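PRESS RELEASE - for immediate use

Tultel launches Filo, a bin picking kit for mixed small goods

Tultel has today opened orders for Filo, a picking kit aimed at small warehouses and returns desks that handle a bit of everything. One arm, one gripper, one bin. Software included. Orders taken from October through Van den Broek, who are also handling fitting and training.

Most picking kits want the same box in the same place all day long. Filo is built for the other sort of work - odd shapes, soft things, shiny things, whatever came back in the post. Set-up takes 147 minutes on a standard bench, including the safety check. No cage needed at the slower speed setting, subject to the customer's own risk assesment.

"Returns was the job we kept getting asked about," said Anouk Desmet, product lead at Tultel. "Cloth next to a hard box next to something round. Customers wanted one machine for the lot, and wanted it on a bench they already had."
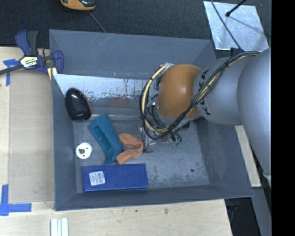
Filo at work: the arm reaches into a bin of mixed items, including a crumpled orange cloth-like piece, a round white disc and a long blue box.

The kit has been on trial at Claltetti, a parts and homeware reseller, where it worked two shifts in the returns room. Staff there fed it 2,530 items during the trial, with no sorting beforehand. Clear packaging was the hard part early on and a software update followed, now standard on all units.

"We gave it the awkward stuff on purpose," said Cremilda Xavier, operations manager at Claltetti. "Two of my team can run it now, neither had touched a robot before. We're keeping it."

What's in the kit: arm, gripper, grey bin, bench clamps, cable set, control box, software licence for 2 years. Spare gripper fingers sold seperately. Bench not included.

First run is limited to 1,000 units. Price on request, lease terms also availible. Existing Tultel customers can trade in older grippers against the cost - ask for the list.

Demo bookings: mornings only, at the Van den Broek showroom. Bring your own items, up to one full bin per visit.

Press contact: Anouk Desmet, Tultel press desk. Further pictures and a data sheet on request.

ENDS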